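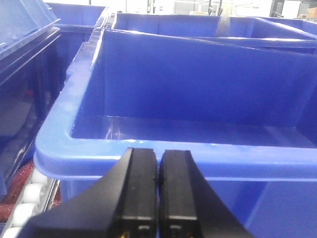 Ticket 3645 - Pick cell stops before first pick during visitor demonstration
Site: Stuvumdale
Opened by: Iolanda Rezende
Assigned to: Deepak Shakya
Priority: High (open day)
Status: Waiting for confirmation

I open this ticket for the pick cell we will show at the open day. In the rehearsal the arm goes to the tote, waits, and after 30 seconds the cell stops with message 895, "no pick candidate". I know that this message is normal when there is nothing to pick, and the big blue tote at the gripper has nothing on its floor, only the white streaks where the overhead lights reflect in the plastic. But the cell should not go to an empty tote at all. In the demonstration program it must ask the conveyor for the next tote, and it does not ask. I need it to work before the visitors from Zestetti come, they are the reason why we prepared the full sequence.

Steps I do:
1. Start the cell in demonstration mode from the Pruneo panel.
2. Load order list "Visit short".
3. Press Start and close the gate.
4. Arm moves to the tote and stays there. Message 895.

Expected: arm goes back to the home position, conveyor brings next tote, first pick begins.

What I already tried: restart of the panel, restart of the controller, a new order list with only one line. Same result each time. In normal production mode I do not see this problem. I did not change the gripper or the fingers.

Iolanda Rezende

---

Comment by Deepak Shakya

Hello Iolanda, thank you for the clear steps. Please tell me three things. Which software version is on the panel? Is "Skip empty source" set to yes in the demonstration profile? And does the message come also if you put products in the tote by hand before Start?

I ask the last one because shiny plastic with strong light can be seen as an object. Then the cell tries to plan a pick, finds no good grip and gives the same 895.

---

Comment by Iolanda Rezende

Version is 1753. "Skip empty source" is set to yes, I checked it in the profile and also on the running page.

With products in the tote the cell picks without a problem. I did one full order list like this. So for the visit I could fill the tote by hand, but then we cannot show the tote change, and the tote change is what Zestetti asked to see.

Kim, who will guide the group, also asks if the visitors can stand at the conveyor side. I said I will answer after this is solved.

---

Comment by Deepak Shakya

I loaded your profile on our test cell and I have the same stop. There are two causes together.

First, the demonstration profile was copied in April and it still has the old value for the empty check. With the old value, a bright reflection on the tote floor is enough for the result "not empty". The production profile has the new value, so you do not see the stop there.

Second, when the check says "not empty" but no grip is found, the demonstration program waits and does not call the next tote. This is a mistake in our program. I corrected it and put the new file in your update folder.

Please do it in this order:
- Stop the cell and open the gate.
- Install the file from the update folder.
- In the demonstration profile, press "Copy vision values from production".
- Restart the controller, not only the panel.
- Run "Visit short" two times, one time starting with an empty tote.

About the visitors: please keep them behind the yellow line on the panel side. The conveyor can start by itself when a tote is requested.

---

Comment by Iolanda Rezende, 2024-10-06

Installed. The first run was good, the arm went home and the next tote was requested. In the second run it stopped again with 895. Then I saw that I had restarted only the panel, sorry for this. After the controller restart I did the two runs again and both finished.

I will tell Kim about the yellow line. One small question remains: the message text on the panel is still in the old wording. Is it normal, or is some part of the update missing?

---

Comment by Deepak Shakya

It is normal. The texts come with the next panel version. I leave the ticket open until your visit is finished, please write here if the cell stops again.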